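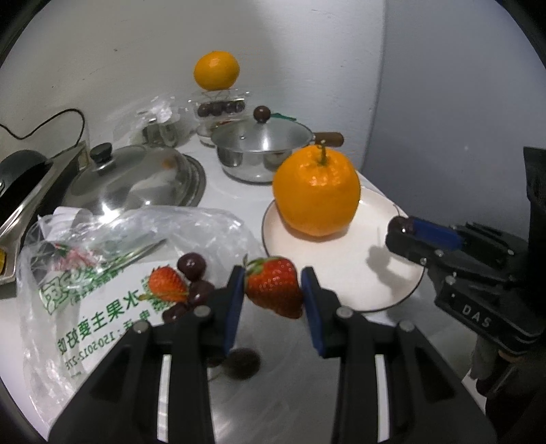
Nayara Miranda asked after the last session why a strawberry bought in January can look perfect and taste of almost nothing, while an orange from the same store is usually fine. Her question is a good way into this week's topic, so these notes start from it.

Week 5: Ripening and storage of fresh fruit

Two groups of fruit

Fruits are often sorted by what happens after picking. Climacteric fruits go through a sharp rise in breathing rate and give off a burst of ethylene gas as they ripen. Bananas, apples, pears, peaches and tomatoes belong to this group. They can be picked mature but hard and will ripen in a warehouse or on a kitchen counter.

Non-climacteric fruits do not have this rise. Strawberries, grapes, cherries and all the citrus fruits are in this group. Once off the plant they get no sweeter. A strawberry picked with white shoulders may redden a little in the box, but the sugar it has at picking is all it will ever have.

So the answer to the question has two parts. Winter strawberries often travel far and are picked early to stay firm. Short days also mean less sugar made in the leaves. Oranges can hang on the tree for weeks after they are ready, and growers can wait for the flavor.

Color is a poor guide

Orange peel changes color in response to cool nights. In warm regions the fruit can be fully ripe inside and still green outside. Packers may treat such fruit with ethylene to break down the green pigment. The treatment changes the peel only – sugar and acid stay the same.

Storage

Strawberries: 32 F, high humidity, five to seven days at best. Cool them within an hour or so of picking. Do not wash until use.
Oranges: 38 to 48 F depending on variety and growing area, up to eight weeks or longer. Too cold and the peel pits.
Bananas: not below 56 F. The skin turns gray and ripening stops.

Keep ethylene producers away from leafy greens and cucumbers. Apples are the usual cause of trouble in mixed rooms.

Worked problem

The Laaksonen packing shed in Gerkadville holds 240 trays of strawberries on Monday morning. Losses to gray mold run at 5 percent of the starting number per day. After three days the shed has lost 12 trays a day, or 36 in all, leaving 204. Repeat the sum for a starting stock of 300 trays and a loss of 8 percent. Then say what would change if the loss were taken from the trays remaining each day – show both results.

For next week

Read the chapter on water loss. Bring your refractometer readings from the lab, with the fruit variety written next to each one. Groups who have not yet done the acid titration should sign up at the front bench.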